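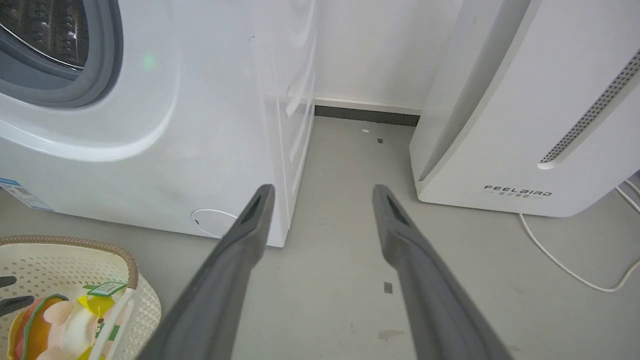 Courses > Textile Care > Unit 4 Handouts
Search this site Go
20 September 2025 | Plandska Illés

Water hardness and detergent dose

Hard water carries dissolved calcium and magnesium. These bind with soap and leave a gray film on cloth. Most detergents contain builders that tie up the minerals first, so harder water needs a larger dose.

Work through the Litwood case before the next session. The laundry uses 2000 liters a day at 22 grains of hardness. Find the daily mineral load in grams, then repeat for softened water at 2 grains.

Terms to know: builder, surfactant, chelate, grain.

Bring the Kosov dosing table. Lab reports are due in January, typed, with units shown on every line.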